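17 December 2022 – payout desk notebook, U. Danladi

Rindum transfer tests, second go. Started late, the test cards were still in the other drawer.

Setup same as July: send from the Akeck account, pick up in cash at the Jukadby counter, no bank account on the receiving side. Sender name typed exactly as on the ID. Receiver name typed with the middle name left out on purpose, to see if the counter system complains.

It complains. Not at sending – that goes through fine, fee shown, rate shown, code texted to the phone. It complains at pickup, when the clerk enters the ID. Message is just "details do not match", no hint which field. Clerk has to call. Call took 9 minutes, most of it hold music.

Second transfer, full name both sides. Paid out straight away. So the name check is strict at the wrong end. If we're going to refuse it we should refuse it before somebody takes a bus to the counter. Wrote this in July too, see the page with the coffee ring.

Fees: the fee on the quote screen and the fee on the receipt agree now. Good. But the exchange rate on the receipt is rounded to 2 decimals and the payout is worked out on the full rate, so anyone checking with a calculator gets a diferent answer. Either print the full rate or round before paying. I'd print the full rate. Yusuf's receipts do that and it fits on the same paper width.

Transfer code 3869 was rejected the first time at the counter. Leading space when pasted from the text message. Trim the field!! Five minute fix, please can someone just do it.

Cancellations – sent one, cancelled before pickup. Money back to the card, fee not back. Terms say fee is returned if cancelled same day. Either the terms are wrong or teh system is. Asked Akeck, waiting.

Daily limit: tried to go over it with two small sends in a row. Second one blocked, correct, message clear. Nothing to do there.

Old ledger from 1932 is back on the shelf over the printer, whoever wants to scan the money order pages, go ahead, gloves please. 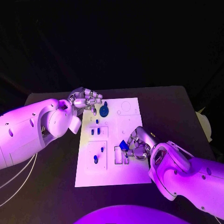
Still open: the refund question, and what happens to a transfer when the receiver never turns up. Terms give a date for the money going back but not which account if the card has expired by then. Will set one up and leave it sitting. Need a card near its expiry date for that, ask at the front.

Printer paper nearly out again. – Uchenna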